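Air drying vs. towel drying, settle something for us

plirnside_kristof
Joined: January
My wife and I have been going back and forth on this for years (in a friendly way!) and I'd love to hear how other households do it. I grew up drying every dish by hand the minute it was washed, with my grandmother standing there handing me plates. She thinks that's a waste of a good evening and lets everything sit until morning. Who's right?

AzadehZ
Air dry, all the way. I used to go through towel after towel and they never smelled quite fresh, no matter how I washed them. Now I rinse with hot water, stand everything up and go read my book.

bijan_b
Have to disagree with Azadeh, sorry! Our water in Hirkard is so hard that anything left to drip gets white spots, glasses worst of all. A flat cotton towel takes me five minutes and I kind of enjoy it, with the radio on and the kids telling me about school.

AzadehZ
Fair enough, Bijan, I forget how soft our water is. Have you tried a splash of vinegar in the rinse?

bijan_b
I have, and then my tea tasted like salad.

siamak_a
A bit of both at our place. Glasses and knives get the towel, plates go in a wooden rack. I paid 29 for mine and it's held up fine, though I do rub it with oil every January so the wood doesn't go gray.
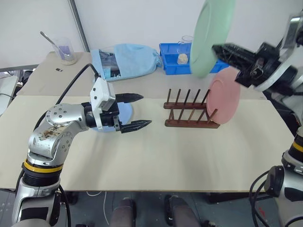 Pink plate in the end slot, mint green one just above the rack.

plirnside_kristof
Oh, I like those colors, Siamak! I could see us doing it your way, glasses for me and plates for her. Does the water just run onto the counter, or do you keep a tray under it?

siamak_a
An old folded towel, so I guess Bijan wins that one.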